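**Retainer agreement** (business advice) is a contract in which a company pays an adviser a fixed sum at regular times, so that the adviser stays available for a certain number of hours. It is common between small firms and accountants, lawyers or marketing consultants.

## Payment and hours

The fee is normally paid in advance. In a simple case the client pays 600 a month and receives 11 hours of work. Unused hours may be lost at the end of the month, or they can be carried forward - this depends on the contract. Hours above the limit are billed separately.

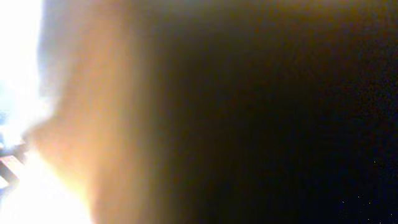 ## Ending the agreement

Most retainers continue until one side gives written notice. A notice period of two months is usual in longer agreements. The adviser must return the client's papers, and any fee paid for a later period is given back.

## Criticism

Mairéad Horgan, in her handbook for new owners, writes that young companies often sign too early and pay for advice they do not yet need. Apostolos Sfakianakis takes the opposite view: a known monthly cost is easier to plan than separate bills.

## See also

- Advisory fee
- Notice period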